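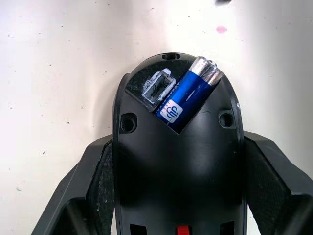 Dexter Castellanos

The right hand had been letting go too early all morning, and Mrs Dronholm, who had never trusted the right hand, put on her reading glasses and pulled her stool up to the green table to have a proper look at it.

"Come on then, Owen," she said. "Show me where it hurts."

Owen was a pair of arms and a good many cables, and didn't answer, though the fault log did. Fault 1426, grip lost. It had said so again and again since breakfast, in the same patient type. The work was simple enough on paper. A mouse was to be picked up, turned on its back and held still by both sides of its shell, so that the battery could be seen to, and then it was to be put down again as gently as you'd put down an egg. The left hand and the right hand could each manage that on a good day. Prumine wanted 500 in a row without a drop before they would sign for the cell, and the best run so far had ended well short, with a clatter and a battery rolling off under the bench towards the door.

She had come up to Odotthorpe in January meaning to stay until the thaw, and had got fond of the place, and of the bakery, and I suppose of Owen too, although she'd have gone home on foot before saying it in front of me. I was her apprentice, more or less. I fetched things, and I wrote down whatever she told me to write down, and in between I was allowed to think.

"Stop it there," she said, and I pressed the hold button, and both arms stayed just as they were.

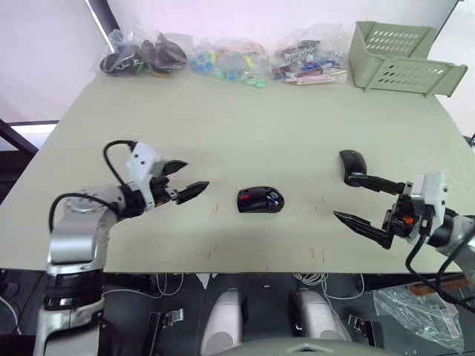 She leaned in as close as the rules let her, and then, having made me lock the power off and hang the tag on it, a good deal closer than that. She took the mouse out of the fingers and gave it to me to mind. She ran her thumb down one grip pad and then the other, held the thumb up to the window and made the little noise she made over bad pastry.

"Dust," she said. "Feel that. It's like a floured board. You could hold a trout better."

So we cleaned the pads, which took a damp cloth, then a dry one, and a long story about her brother's lorry. I thought we'd finished, but she wanted the fingers off as well, so off they came, and behind one of them we found a screw that I could turn with my bare hand. I had fitted that screw. I remembered fitting it, and I remembered that the kettle had been boiling at the time. I felt my ears go hot and waited for her to say something.

She only handed me the torque driver. "All of them," she said, "and mark each one with the paint pen as you go, so the next poor soul can see at a glance if it's shifted."

I did all 6, and did them again while she rinsed the cups. Then we put the zero position back in, which is slow work, bringing the fingers together on the gauge until it will just slide and no more, and by the time she was happy with it the light had gone yellow along the wall and I was very hungry.

We took the tag off. She gave the mouse a wipe on her cardigan and laid it on the table.

"Slowly to begin with," she told me, or perhaps she told Owen, and I turned the speed right down and pressed start.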